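Amach Hand Gripper
Set-up Guide, Section 4: Fingertips, lighting and first recordings
Revision 5/15/25. Section owner: Lok-yiu Hung

4.1 Before you start

Complete Section 3 (battery and storage) first. The status light must be steady before the fingertips are handled. You will need the 2 mm hex key from the Olla accessory pouch and a dry, lint-free cloth.

CAUTION: Keep your free hand clear of the linkage whenever the trigger is unlocked. The inner bars close faster than the outer arms.

4.2 Fitting the finger pads

1. Lock the trigger in the open position.
2. Slide each ribbed pad on to its fingertip from the top. The ridges face inwards and the narrow end points away from the handle.
3. Tighten the retaining screw on the back of each finger until it stops. Do not use a powered driver.
4. Unlock the trigger and close the jaws slowly. The pads should meet along their full length.
5. If they meet at the tips only, loosen both screws by a quarter turn, close the jaws, and tighten again.

Note: Pads are sold in pairs (part 811). Do not mix a worn pad with a new one.

4.3 Preparing the work surface

6. Choose a surface large enough to leave 50 cm clear in front of the open jaws. Tables, worktops and beds are all suitable.
7. Set the lamp to one side of the work area, never directly behind it. Glare on small or polished items is the most common cause of rejected recordings.
8. Route the lamp cable away from the path of the gripper.
9. Place the items within reach of the fingertips. Household clutter beyond the work area may stay where it is.
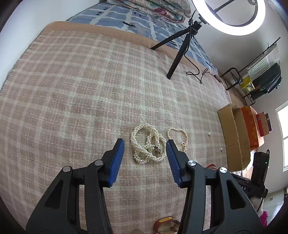
Strings of beads, chains and cords need a slower approach than rigid items. Open the jaws fully, lower both fingertips to either side of a single strand, and close until the pads just touch it. Lift straight up. If a second strand follows, set the item down and start again; do not shake it free.

Single beads and other small round items should be gripped at the upper third of the pad. Below that point they tend to roll towards the handle.

CAUTION: On soft surfaces, do not press the fingertips down into the fabric. Fibres caught in the serrated lower edge of a pad will stop the jaws closing.

4.4 Test recording

10. Press and hold the side button until the unit beeps.
11. Pick up and put down one item five times, then release the button.
12. Open the Jirwood desktop application and select Check Last Recording.
13. If the application reports error 191 (jaw angle out of range), repeat steps 4 and 5. For error 1228 (low light), move the lamp closer and record again.

Pads fitted before the June firmware release must be recalibrated once after updating. See Section 6.2. Replacement screws and pads are ordered through Leung, using the form in Appendix B.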